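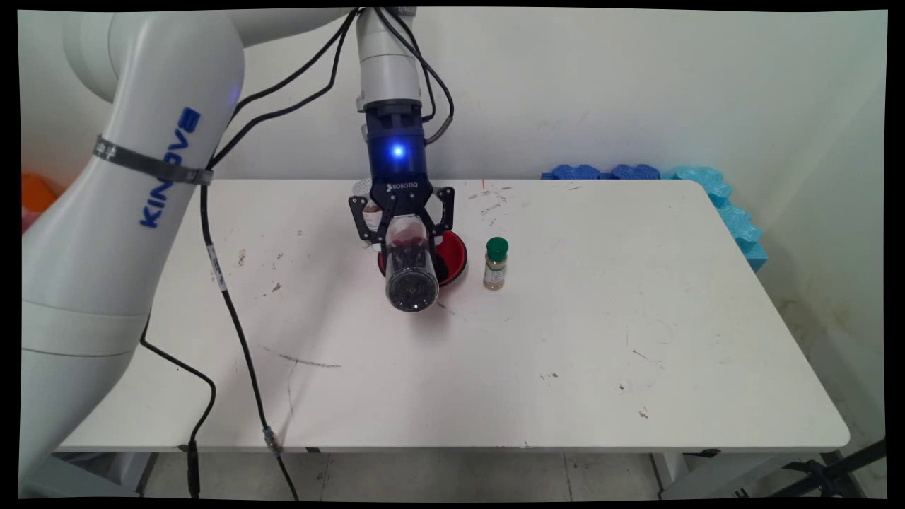 The Kinova arm with a clear container in its gripper, over the red bowl.

Planning the tilt: what's new in Pundow
January
By Noémie Mallet

If you've stopped by the Grekalitz lab lately, you've probably heard us talking about wrists. Pouring is a lovely problem because it looks so simple! You pick up a container, you hold it over a bowl, you turn your hand. Then you try to write that down for a planner and find out how much of it you were doing without thinking.

Until this month, Pundow (our planning layer) treated a pour as two separate jobs. One planner moved the gripper to a spot over the bowl, and a second script turned the wrist by a fixed amount. It worked well enough with tall containers, but the hand-off between the two was ugly. The arm would stop, wait for the script to load, and sometimes arrive with a wrist joint so close to its limit that there was no room left to turn. You'd get half a tilt and an error message.

The new version plans the whole thing as one path. The goal is no longer a pose for the gripper - it's a pose for the mouth of the container, plus a range of angles that mouth has to be able to reach from there. If the range can't be covered, the planner throws the candidate out before anything moves. I ran it against our 2299 saved start positions, and the ones that ended in a joint limit dropped from 50 to 8. I was so pleased I ran it again to make sure.

Those last 8 are interesting, by the way. They all start with the elbow low and the target near the base, and I think the fix belongs in how we pick the grasp. Ideas welcome.

Perception got some attention too. Clear plastic is still hard on the depth camera, which likes to look straight through the walls and report whatever is behind them. We now fit a cylinder to the color image first and only use depth to settle how far away it is. The bowl is much easier: the tracker finds the red rim, fits an ellipse, and keeps going with part of the rim hidden by the fingers. Jars standing next to the bowl go in as obstacles with a little padding, and you can change the padding per object in the config file.

For anyone using Koutsoukos to replay logs, update before you open a new one. The tilt range is stored as its own field now and the old viewer skips it without a warning (sorry, that one cost me an afternoon). The new viewer draws the range as a fan coming off the container mouth, and it's really fun to scrub through!

Next up is stopping. Right now a pour ends on a timer, and I'd love it to end on what the camera sees in the bowl. I have 27 logs labeled by hand so far and could use plenty more. If you have an hour free, the labeling tool is in the Prultness folder, and the readme is short.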